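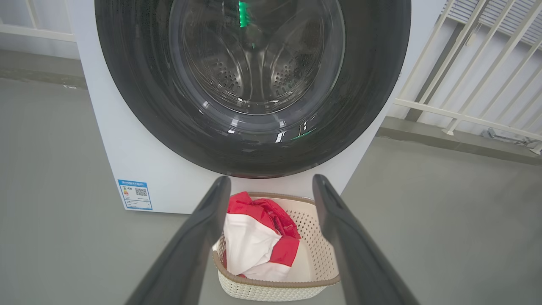

Did the Polls Get Venuvville Right? A Look at the Last Two Weeks Before a Council Election

Project report, Elections and Public Opinion

Introduction

When our class was told to pick an election and study it up close, most people went straight for presidents and prime ministers. We picked the Venuvville town council, and we would pick it again tomorrow! It had a long-serving majority, a fresh challenger, a fight over a bus line and a pair of polls that pointed in different directions. All of that in a place where the whole count was finished before midnight.

Our main question was simple. In the last two weeks before the vote, support for the ruling Town Alliance seemed to fall fast. Was that drop real, or was it mostly a product of how the polls were done?

Background

Venuvville has 14 council seats, filled all at once by proportional voting. Four lists ran this time. The Town Alliance had held a majority for as long as anyone in our group has been alive. Its main rival was Open Venuvville, which started as a campaign to keep the Traltura bus line running on weekends. The other two were the Greens and a small list based in the Kaewsai neighborhood, down by the old rail yard.

The bus line matters a lot for this story. The council voted in spring to cut weekend service to Traltura, and then partly reversed itself in the middle of the campaign. We read every set of council minutes on the subject (there are many, and they are long), and the reversal is where the tone of the debate changes. Before it, the Alliance talked about budgets. After it, they talked about listening.

What we did

We used three kinds of material: the published polls, our own short survey, and the official results by precinct.

The published polls came from Goltel, a small regional firm that does phone surveys. They put out one poll two weeks before election day and a second one on the last weekday allowed. The first had the Alliance comfortably ahead. The second had it well below a majority, with Open Venuvville right behind.

Our own survey was on paper, one page, front only. We stood outside the library, the supermarket and the bus depot and asked people to fill it in themselves and drop it in a box. We got 289 usable forms, which thrilled us, as our teacher had told us to be happy with a hundred. We threw out forms with two lists checked and forms with no age group marked.

The questions were:

Do you plan to vote?
Which list would you choose today?
Have you changed your mind during the campaign?
Which issue matters most to you?

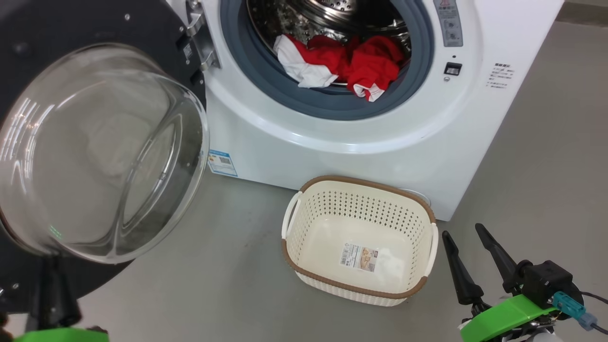

Front-loading washing machine with its door open.

We finished collecting on 28th July, a Friday, and typed the forms into a spreadsheet over the weekend. One person read out loud and another typed, then they swapped and checked. It is slow, but we caught quite a few errors this way, mostly in the age column.

What we found

The drop was real, but smaller than the second Goltel poll made it look. The official results gave 3393 valid votes. The Alliance came first and lost its majority. Open Venuvville came second, the Greens held what they had, and the Kaewsai list won its first seat ever, which neither poll saw coming.

Our survey did well on the order of the lists and badly on the gap between them. We had Open Venuvville much too high. Looking at where the forms came from, we can see why: the bus depot gave us a big share of them, and people waiting for a bus care about buses! When we looked at the supermarket forms alone, we were much closer to the real result.

The question we are proudest of is the one about changing your mind. Most people said they had not. Among those who had, the movement went out of the Alliance in every direction, including toward not voting. The news coverage made it sound as if one side was simply handing voters to the other. On our forms it looks messier, and far more interesting.

The Kaewsai surprise

This part was not in our plan. When the precinct results came out, one of us noticed that turnout in Kaewsai was higher than in the last election while it fell nearly everywhere else. We went back to our forms and found hardly any from that neighborhood. None of our three spots is close to it. Phone polls may have a similar blind spot, but we do not have Goltel's numbers by neighborhood and cannot say for sure.

We did collect the leaflets from all the lists. The Kaewsai one is a single folded sheet about drainage, street lights and the rail yard, with a map. It does not mention the bus line at all.

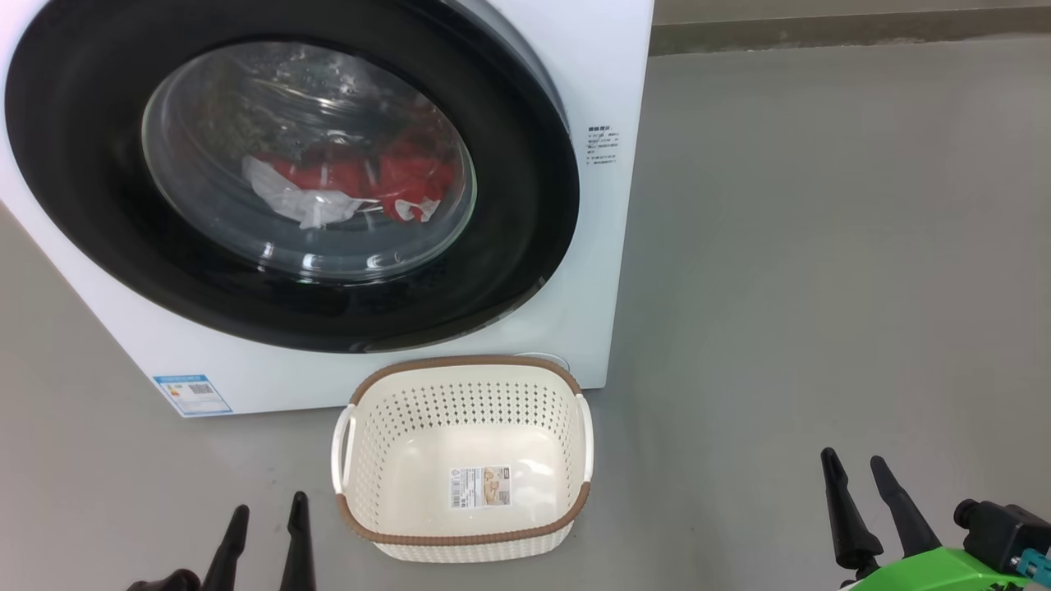

Problems and limits

Our sample was not random. People chose whether to stop, and friendly people stop more often. We also collected mostly in the afternoon, so anyone on a day shift is probably missing.

We compared a poll question about "today" with a result from days later. Some of the difference could be people deciding late.

Our age groups did not match the ones Goltel uses (we had one wide group for everybody under 30), so that comparison had to be dropped from the report. We had already made the chart, too.

What we would do next

The new council has no majority, and coalition talks were still going on when we wrote this. The Alliance needs a partner, and both the Greens and Open Venuvville have said the weekend buses are their first demand. We would love to repeat the survey in September with the same page, plus a question on which coalition people want, and with a spot in Kaewsai this time. The best place is probably the corner by the school gate, in the morning.

The blank form, the spreadsheet and our coding notes are in the project folder. The council minutes are public and can be read at the town hall front desk.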